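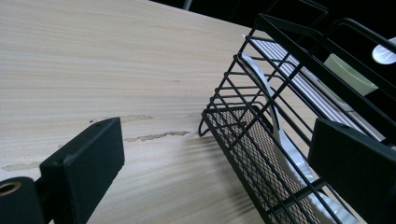 The gripper's two black pads on either side of the dish rack, over a tabletop that has lost some of its finish.

Dilwyn Voyle likes to start a visit with tea, and the tea takes a while, so by the time we get to the workbench I have already heard about his knees, his late aunt's orchard and the right way to store sandpaper. I don't mind a bit. The workshop in Uvach opens at four in the afternoon and people drift in when they feel like it, and there is always somebody at the band saw who wants a second opinion.

What he has been building, on and off since June, is a gripper you hold in your hand. He calls it Silby, after a dog he had as a boy — a patient animal, he says, who would carry an egg across the yard and set it down whole. The idea is that you do a chore with it yourself, picking things up and putting them back, while a camera on the tool records what the fingers are doing. Later on, those recordings go toward teaching an arm to do the same chore. The arm is the part he has not finished. He has a shoulder and most of an elbow in a crate under the stairs, and he talks about them the way other men talk about a boat.

The fingers, though, he is proud of, and he should be. Each one ends in a blocky black pad with a small hole near the tip, and he went through 36 versions before he settled on the shape. The early ones were too slick and dropped things, and the next batch were so grabby that he had to peel a saucer off them. He keeps the rejects in a biscuit tin and will happily tip them out for you if you show the slightest interest (I showed a good deal, and it cost us half an hour).

Dishes are the chore he picked first, and I asked him why he would begin with something so breakable. "Well, I hate doing them," he said, and poured more tea. He has a point about dishes being good practice, all the same. A plate is thin and shiny and leans on its neighbor. A cup is round and wants to roll. The wires of a rack are narrow and black and, to a camera, they get tangled up with whatever sits behind them. He wants 1,000 recordings before he lets the arm try anything at all, and he does them in sittings of 30, with a stretch in between for his back.

Sayegh, who shares the bench and builds clocks, has been talked into helping. Her recordings are slower than his and a great deal neater, and Dilwyn admits that he would sooner the arm learned its manners from her. She has also rebuilt the pivot twice, and the brass-colored ring in the hub was her doing. He fought her on it for a week, thinking it fussy, and now he shows it to every visitor.

There is a name painted on the crate under the stairs, Brindeo, which is what the arm will be called once it has a wrist. When I left, the two of them were bent over the rack again, arguing pleasantly about whether to pick up a cup by the rim or around the middle, and the kettle was going back on.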